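Chore split with 4 roommates - whats fair when one person is never home?

mossyporch
Ok so we moved into the place on Greenberg in April, 4 of us, 2 bathrooms. Rent is 2265 total before utilities. One roommate travels for work and is gone more than half the month. He says he shouldn't have to do the same chores as the rest of us. I say the floor gets dirty either way. Who's right?

tallgrass63
He's kind of right. If I'm not there I'm not making dishes. Why would I scrub a pan I never touched

Hatska
Disagree. Dishes sure, do your own. But bathroom, trash, fridge, vacuuming - that's just the cost of having a home. He still pays full rent right? Nobody gives him a discount for being away. Same idea.

tallgrass63
Rent holds his room. Chores are cleaning up after people. Not the same thing at all

mossyporch
He pays full rent yes. And half of electric, no wait, a quarter. Typing on break sorry

Jianhua Zeng
We had this exact fight in my old place. What worked was splitting chores into two piles. Daily stuff goes to whoever is home. Monthly stuff (oven, shower grout, fridge shelves) gets split even, and the traveler picks his dates. Took one long talk and a pizza. Write it down though, people rememeber these talks very diffrently later.

Rovero
Or get a cleaner. Twice a month, split 4 ways. We pay 63 each and I have not argued about a toilet since

Hatska
63 each is a lot if you're splitting rent 4 ways to begin with

Rovero
Cheaper than moving out

mossyporch
Can't swing a cleaner right now. Like the two piles idea. Did you rotate the monthly ones or keep the same person on them?

Jianhua Zeng
Rotate. Except the oven, one guy liked doing the oven so we let him have it forever.

potomix_fan
Chore apps are useless btw, tried a couple, everybody muted them by week two. Paper list, up where people walk past it

tallgrass63
Paper list gets ignored too. Ours was up so long it was basically wallpaper

potomix_fan
Then swap it out every month, new sheet, big heading, done. Ours goes up with a magnet on the whiteboard 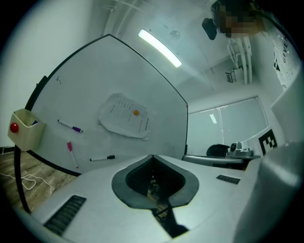
and whoever skips their turn buys the trash bags. Still not perfect, but we quit fighting over it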